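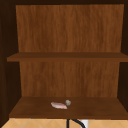

Bottom shelf of the cabinet in the simulator, upper shelf still bare.

Can a robot clear out a kitchen cabinet yet?

bandix_kitchen
My sister and I have been playing with a kitchen simulator called Vullis, mostly in the evenings, and I got to wondering how far off the real thing is. The job in my picture is about as small as chores get: take the pink thing that looks like a slice of meat or fish, and the little grey round one next to it, and move them both to the upper shelf. Is there a machine I could buy that would do this at home? I have bad shoulders and would dearly love one.

Triteo Tinkerer
Oh, I wish I could say yes! Arms you can buy for a home workbench will pick up a block all day long, but a flat thin thing lying on a board is hard to get fingers under, and your grey one is almost touching it, so you'd likely knock one while going for the other. I ran a similar task 854 times in simulation last August and 73 of those went wrong, and a real cabinet would be less forgiving. I'd do the grey one first.

oldmillwright
No. Get a step stool.

Comments (3)

pansandlids: A stool is no help with bad shoulders. A pull-down shelf might be.

bandix_kitchen: Thank you both, trying the grey one first tonight.

Triteo Tinkerer: Do let us know how it goes!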